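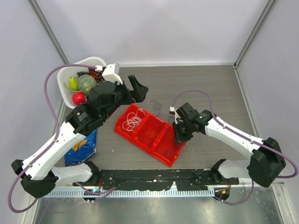 Tu mets le melon avec les pommes et après tu viens te plaindre que tout mûrit d'un coup, m'a lancé ma belle-sœur au téléphone, et depuis je me pose vraiment la question ! Alors je viens vous la poser à vous, parce qu'elle a un avis sur tout et que je n'ai pas envie de lui donner raison sans vérifier (elle me le rappellerait à Noël).

Voilà comment je fonctionne. Je fais mes courses une fois par semaine au marché de Gruvovlow et je mets tout dans mon panier blanc en plastique : une poire encore jaune-vert, un melon vert bien rond, une pomme rouge, une grappe de raisin noir derrière. C'est joli, ça donne envie de se servir, et les enfants mangent plus de fruits quand ils les ont sous le nez. Le souci, c'est que le raisin ne tient pas. Au bout de 2 jours les grains du dessous ramollissent, ça sent le vin et j'ai des moucherons plein la cuisine. La poire, c'est l'inverse, elle reste dure comme un caillou et puis un matin elle est farineuse, je rate toujours le bon moment. Et le melon, je ne sais jamais s'il est prêt ou pas, vu que celui-là reste vert de toute façon.

Est-ce que je dois tout séparer ? Est-ce que le panier en plastique y est pour quelque chose ? J'en avais un en osier avant, mais le jus d'une pêche trop mûre avait coulé dedans et je n'ai jamais réussi à ravoir le fond. Ma cuisine est plein sud, et en juillet il y fait une chaleur pas possible – mais je n'ai pas de cave, ni de cellier, juste un placard sous l'escalier où je range l'aspirateur.

Merci d'avance, et soyez indulgents, je suis plus douée pour manger les fruits que pour les garder !

Posté par clafoutis_du_soir, 6 messages

potager_et_bocaux, 773 messages

Bonjour et bienvenue ! Ta belle-sœur a raison à moitié, tu peux lui concéder la moitié.

La pomme, la poire et la plupart des melons dégagent de l'éthylène, un gaz qui fait mûrir les fruits, les leurs comme ceux d'à côté. Dans un même panier ça va donc plus vite. Pour la poire tu peux t'en servir exprès : tu la mets avec la pomme dans un sachet en papier fermé, tu regardes tous les jours, et tu appuies doucement tout près de la queue. Quand ça cède un peu là, on la mange. Si tu attends que le ventre soit mou, c'est trop tard, le cœur est déjà farineux. C'est à mon avis toute l'histoire de tes poires ratées.

Le raisin, lui, ne mûrit plus du tout une fois cueilli. Le laisser sur la table ne lui apporte rien, il ne fait que s'abîmer. Chez moi il va au frigo dès le retour du marché, sans le laver, dans une boîte au couvercle entrouvert avec un papier absorbant au fond. J'enlève d'abord les grains fendus, un seul suffit à gâter ses voisins et à faire venir les moucherons. Je lave au dernier moment et je sors la grappe un quart d'heure avant le dessert, parce que glacé il n'a plus de goût.

Pour le melon vert, ça dépend de ce que c'est. Il y a des variétés qui restent vertes ou qui jaunissent à peine, et là l'odeur ne dit pas grand-chose non plus. Prends-le en main, il doit être lourd pour sa taille, et appuie avec le pouce du côté opposé à la queue, ça doit être un tout petit peu souple. Entier et pas encore mûr, dehors. Une fois coupé, frigo obligatoire, bien couvert, sinon ton beurre sentira le melon (vécu).

Le plastique n'est pas un problème si l'air circule. Je le trouve même plus pratique que l'osier, un coup d'éponge au vinaigre blanc et c'est reparti. Regarde juste s'il y a de l'humidité au fond de temps en temps.

ratatouille_de_juillet, 14 messages

Moi je mets tout au frigo et j'ai jamais eu de problème. Les moucherons c'est un verre avec du vinaigre de cidre et une goutte de liquide vaisselle, le lendemain ils sont dedans.

Sinon il y a les sachets Prurkier qu'on pose au fond du panier, ma mère en achète chez Boiko. Je sais pas si ça marche, chez elle les fruits sont mangés avant !

miel_et_cannelle

Je rebondis sur le tout au frigo – attention quand même avec les poires dures, elles y restent dures un bon moment. C'est très bien si on en a acheté trop et qu'on veut en garder pour la suite, mais pas pour celle qu'on compte manger demain. Les pommes par contre, oui, sans hésiter, elles restent croquantes bien plus longtemps dans le bac du bas que sur une table au soleil. J'en laisse une ou deux dehors pour les petites faims et je réapprovisionne.

Pour la place du panier, même si la cuisine est plein sud, il y a sûrement un coin où le soleil ne tape pas directement. Chez moi c'est au bout du plan de travail, loin du four. Le placard à aspirateur, pourquoi pas pour un melon pas mûr, mais je te connais pas et je te vois déjà l'oublier derrière le tuyau… On en a retrouvé un comme ça dans le garage de mes parents et je vous passe les détails.

Et si tu tiens à la grappe pour faire joli, coupes-en un petit bout aux ciseaux le matin, de quoi tenir la journée, et laisse le reste au frais. Pose-la sur le dessus, jamais sous le melon !

clafoutis_du_soir

Oh merci à tous ! Le raisin est parti au frigo pendant que je lisais, et la poire est dans son sachet avec la pomme. Je n'avais jamais pensé à appuyer près de la queue, je tâtais toujours le milieu. Pour le melon je vais attendre encore un peu, mon pouce n'est pas convaincu. Je reviens vous dire !

Ce site utilise des cookies pour mesurer son audience et mémoriser vos préférences. Accepter – Refuser – En savoir plus

Entraide Stomulau, rubrique Cuisine et conservation | Nous contacter | © Stomulau, tous droits réservés | Haut de page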